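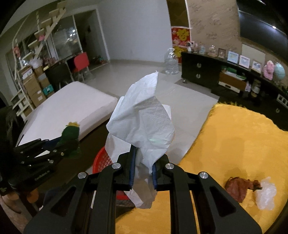 White paper tissue, with the red basket behind it.

Print | E-mail

8 Mar 2022
By the Prakus Garden Notebook

1/ Several people asked me last month how I grow beans for drying, so I will write it in small pieces while my tea gets cold. I garden in Prakus, on a slope at 205 meters, with heavy soil and a wind that comes up the valley in the afternoon.

2/ My main bean is Wamier. It is a climbing bean, pale brown with a darker ring around the eye. I had the first packet from the Ingvarsson nursery, which sells it by post in small paper bags, and after that I kept my own seed every year.

3/ It is a slow bean. In my notebook the last harvest has the number 113, and this is the days from sowing to the first dry pods. If your summer is short, you should choose a bush type. I tried to hurry Wamier one year with an early sowing in cold ground and I lost almost the whole row.

4/ So in March I do nothing with the beans in the soil. I do the poles, the seed and the bed. These are quiet jobs and I like them more than I like the harvest, when everything must be done in one week.

5/ The poles first. Mine are hazel, cut in winter, a little taller than I can reach. I used bamboo before. It is straighter, but the stems slide down on it when they are young and I had to tie them again and again. Hazel has rough bark and the bean takes hold by itself.

6/ I push the thick end deep, to my elbow if the soil permits. In my soil it permits only after rain. In dry ground I make the hole with an iron bar, then I pour in a can of water and wait until the next morning.

7/ I do not make the teepee shape anymore. It looks very nice in photographs, but at the top all the leaves come together and the pods inside stay damp. In a wet August this is where the mold begins. Now I have two straight rows with a long pole tied across the top, and the wind goes through.

8/ I must add that two straight rows are weaker than the teepee. One summer the whole thing lay down on the squash during a storm, very slowly, my neighbor told me, like an old cow. Now there is a rope at each end, fixed to a short stake.

9/ About the bed. Beans do not need rich soil and I believe too much manure gives only leaves. I put compost in the fall for the cabbages, and the beans come in the year after the cabbages. In March I only lift the weeds with a fork and leave the surface rough.

10/ Couch grass is the exception. If I see one white root I dig until I have the end of it. It never has an end, of course, but I dig.

11/ Somebody will write to me that one should never dig. I have read the books and I respect them. On sand I would perhaps do as they say. My soil in March is like the material for making cups.

12/ Now the seed. I spread it on a tray near the window and look at it slowly. I take out every bean with a small round hole, because there was a weevil in it. Also the wrinkled ones, the split ones, and those with a wrong color.

13/ The wrong color is interesting. Last year I found a few beans that were completely dark, without the ring. I grow a bean called Lorano at the other end of the garden and it is almost black, so maybe a bee made the cross. People say beans do not cross. They cross a little.

14/ I kept the dark ones in a separate envelope and will sow them alone by the shed. It can be that they give nothing special. I wrote "dark W." on the envelope so that in May I will not ask myself what is in it, as happened with the mystery pumpkins.

15/ The good seed I keep cold and dry, in a glass jar with a proper lid. After harvest I put the jar in the freezer for a week, against the weevil. The beans must be really dry before this. If you press with a fingernail and it leaves a mark, they are not ready.

16/ When you take the jar out, leave it closed until it has the temperature of the room. I opened it too early once, and the water from the air settled on all the beans. I had to dry them a second time on a bed sheet.

17/ Old seed: I have sown Wamier after four years and it came up well. After six years it came up badly. I sow older seed more thickly and I don't complain.

18/ I sowed 59 poles last year, with four beans at each one, and I left the best three plants. This year I will do fewer. The picking is pleasant but the shelling in October took over our kitchen, and there is still a bag behind the door which nobody in the family wants to discuss.

19/ A question came while I write: do I soak the beans before sowing? No. In my heavy soil the soaked ones rotted more often. On light soil and in a dry spring it can be useful, overnight, not longer.

20/ Another question: when do you sow? I go by the elder tree at the gate. When its flower heads are formed but still green, I sow. Most years it is the middle of May. The calendar is less good for me, as our slope is later than the village below.

21/ Water. We have a tank of 3,000 liters under the roof of the barn, and by March it is normally full. Today it is not. The winter was dry here and I can see three rings of old dirt above the water, so I am thinking already about mulch.

22/ For beans I use hay from the edge of the meadow, and only when the plants are as high as my knee. Before this the slugs live in it and eat everything. After it the stems are hard and the slugs go to the lettuce, where I at least can see them.

23/ I water beans two times with real attention: when the flowers open, and when the first pods are as long as a finger. Between those I look at the leaves in the early morning. If they hang in the afternoon it means nothing. If they hang at breakfast, I bring the hose.

24/ For dry beans you must also stop. From the moment the lowest pods turn yellow I give no more water, even if the top is still flowering. This was very difficult for me to learn. The top flowers are pretty, but at our height they never arrive at a dry pod.

25/ I forgot the mice. They find the seed in the first three days. I lay a piece of fine wire mesh over each sowing place with a stone on it, and take it away when I see the first bent neck coming up. One day too late and the leaves are stuck in the mesh, so go and look every day.

26/ To the person who asked about Lorano: it is lower, earlier, and in soup it makes everything gray. The taste is very good. My children call it the cement soup and they take a second plate.

27/ I don't sell seed, sorry. I can trade a little in the fall if there is enough. At present I am looking for a good late leek, one that stands in frost and does not go soft in the middle.

28/ Tomorrow, if it stays dry, the first row of poles. The rope I must still find.

Print | E-mail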